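March 29, 2022
Paula Marinescu

Slept badly, walked in anyway, had the heating argument with the thermostat and lost. Coffee from the place downstairs has gone up again and the cup has gotten smaller, so I suppose somebody over there is learning too.

Most of the day went to grasps. Castari (our picking model, named by Avram after a cheese he swears exists) still can't get a block off the floor of a bin when another block is leaning in close. It does fine on a block with space around it. So do toddlers. The fix, as decided in a meeting I missed because I was at the dentist, is more examples of crowding, and the person best placed to collect them is apparently the one with the numb jaw.

The routine goes like this. I mess up the blocks, step back, start the episode, the arm goes in for one, and I mark it good, bad or weird. Then I mess them up again. Avram wants the messing up to be "natural," and I've found that I am incapable of it. Left alone I make little rows. By midmorning I was closing my eyes and stirring with a ruler, which felt silly, but the layouts got better.

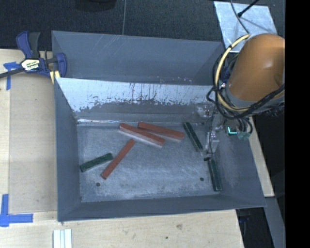 My quarrel with Castari is over what counts as a hard layout. Its own confidence score says anything near a wall is trouble, and I keep telling Avram the score is being timid about the wrong things. Take the two red ones lying nearly side by side toward the back, one tucked close behind the other. I'd call that a proper problem, because a finger has to fit somewhere and there isn't much somewhere. The green one standing almost straight up and down along the right wall is what the score frets over. I tagged the layout "pair, close" and wrote a rude note in the comment field, then remembered that Giteo reads the comment field and made it less rude.

Total for the day: 530 episodes, of which 18 got thrown out. I'm fairly pleased with the 18. Last September I lost a whole afternoon to a labeling file that had quietly swapped red and green, and I didn't spot it until the model started asking for the wrong color with tremendous self-assurance. Now I check the file before lunch and again before I go home.

Ivelmont called at three to ask how the data was "maturing." They pay for a good part of this, so I said it was maturing nicely. They'd like 662 by tomorrow night, a number I assume came off a slide. It's doable if I skip the long reset between batches, and I don't want to skip the long reset, as the scores drift when I do and then Avram gives me his disappointed eyebrows.

Giteo thinks we should mark near misses separately from plain misses. He's right and it's annoying, since it means going back through this morning's batch. I did 12 of them before my eyes quit. A near miss looks a lot like a miss when you've been staring at blocks since breakfast.

Jaw fine by evening. Soup, toast, half a movie. I caught myself lining up the croutons by size and put the spoon through them. Need to buy batteries for the thermostat, and call the dentist back about the other side.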